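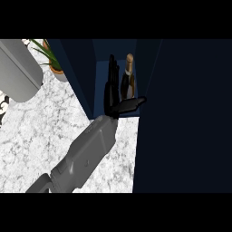 Simulated arm and hand at an open cabinet.

Vanlow Obituaries and Service Notices
Data card, revised 11/27/24

The collection holds 2,281 notices of local residents who served in the armed forces, transcribed from the Vanlow parish newsletter. Each record gives name, place of birth, branch of service and age at death – where printed.

In 276 records the rank is missing. Spellings follow the original.

Families may ask for a notice to be withdrawn. Requests are answered within 29 days.

Maintained by Irfan Gondal and Costel Radulović.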